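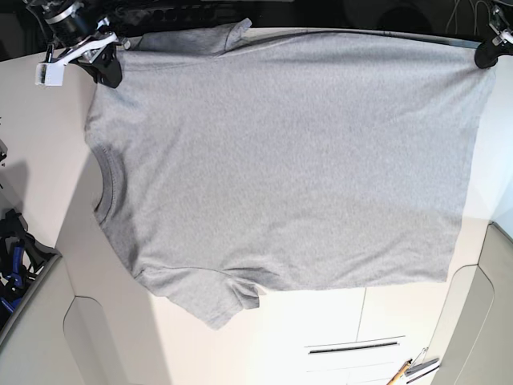 연회색 반팔 티셔츠, 멜란지 면처럼 보이는 검토 품목

톨콤(Tolcombe) 옷 순환 사업 중간 보고
수신: 텔턴(Teltton) 지원기금 지역사업 담당

지난 3월 보고 때만 해도 접수 선반을 어디에 둘지 고민하고 있었는데, 이번에는 드릴 말씀이 정말 많습니다! 그동안 들어온 옷은 모두 334벌이고, 대부분이 면 티셔츠와 얇은 셔츠, 아동복입니다. 겨울 외투가 적은 점은 아쉽지만 여름옷 상태가 기대보다 훨씬 좋아서 수선 없이 바로 나갈 수 있는 비율이 높았습니다.

1. 접수와 분류
처음에는 색깔별로 나누었습니다. 보기에는 예뻤는데 정작 찾으러 오신 분들이 치수를 몰라 한참 뒤적이셔야 했습니다. 지금은 치수를 먼저 보고 그 안에서 소매 길이로 나눕니다. 분류 칸은 19칸으로 늘렸고, 칸마다 붙이는 이름표도 글자를 키웠습니다. 라벨이 떨어진 옷은 어깨너비와 총장을 재서 종이표에 적어 둡니다. 손이 많이 가는 일이지만 이렇게 해 두니 반납이 눈에 띄게 줄었습니다.

세탁은 두안(Duan) 세탁소와 맺은 협약대로 진행 중입니다. 건조 온도를 낮춘 뒤로 목둘레가 우는 문제가 거의 없어졌고, 그 대신 하루가 더 걸립니다. 일정표는 이미 거기에 맞춰 고쳤습니다.

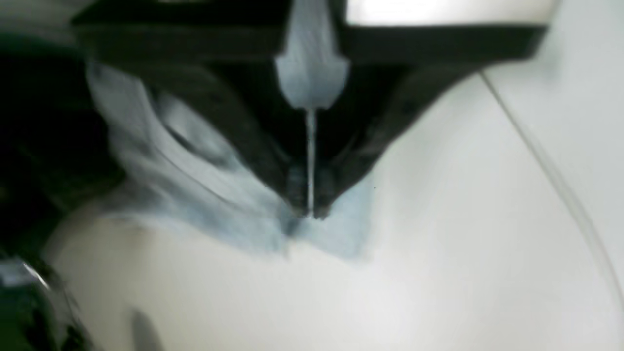 아이 옷은 한 철이면 작아지니 바꿔 입는 날을 더 자주 열어 달라, 월말 말고 월초에도 한 번 있으면 좋겠다는 의견이 들어왔습니다. 저희도 무척 반가운 제안이라 내년 일정에 월초 교환일을 넣어 보았습니다. 장소 사용료가 조금 늘어나는데, 인쇄비에서 남은 금액으로 충당할 수 있습니다.

2. 수선 교실
가장 신나는 소식은 수선 교실입니다. 강좌를 9회 열었고 참가하신 분이 30명이 넘습니다. 단추 달기부터 시작해서 밑단 줄이기, 늘어난 목둘레 잡기까지 했는데, 목둘레 시간이 제일 인기였습니다(저희는 밑단이 인기일 줄 알았습니다). 신축성 있는 옷감을 일반 바늘로 박다가 땀이 건너뛰는 일이 잦아서 중간부터 니트용 바늘로 바꾸었습니다. 재료는 파스텔(Fastel) 수선 꾸러미를 썼고, 실 색이 진한 쪽에 몰려 있어 연회색과 흰색 실은 따로 샀습니다. 영수증은 별첨 2에 있습니다.

수업이 끝난 뒤에도 남아서 서로의 바느질을 봐 주시는 모습이 참 좋았습니다. 집에서 고친 옷을 다시 접수대로 가져오신 분들도 계십니다.

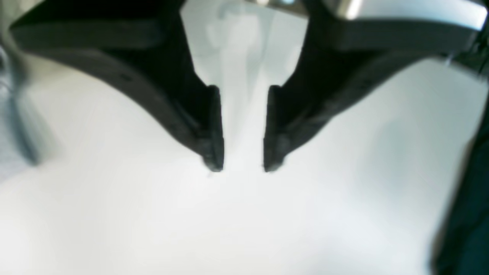
3. 예산과 남은 과제
집행은 계획 범위 안에 있습니다. 재봉틀 점검비가 예상보다 적게 나왔고, 운반비는 조금 넘었습니다. 항목 간 조정이 필요한 부분은 운반비 하나이며, 조정 신청서를 이 보고서와 같이 보냅니다.

가장 큰 과제는 보관 공간입니다. 철 지난 옷을 접어서 상자에 넣어 두면 접힌 자국이 오래 남고, 걸어 두자니 니트류의 어깨가 늘어납니다. 그래서 니트와 티셔츠는 말아서 보관하고 셔츠만 거는 방식을 시험하고 있습니다. 결과는 다음 보고에 자세히 적겠습니다.

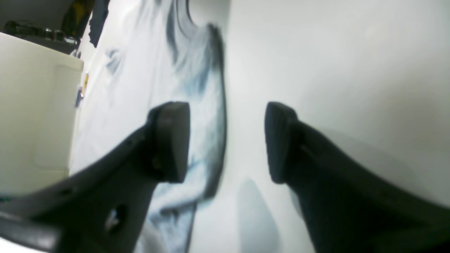

최종 수정: 2024년 12월

별첨 목록
별첨 1 치수별 접수 현황
별첨 2 수선 교실 재료 영수증
별첨 3 운반비 조정 신청서

별첨 1의 아동복 치수 구분은 호수 표기와 센티미터 표기가 섞여 있던 것을 센티미터로 통일하였습니다. 합계에는 변동이 없습니다. 월초 교환일 운영안에 의견을 주시면 새 안내문을 인쇄하기 전에 반영하겠습니다. 기금에서 직접 방문하신다면 수선 교실이 있는 날을 권해 드리고 싶습니다. 미리 알려 주시면 자리를 마련해 두겠습니다!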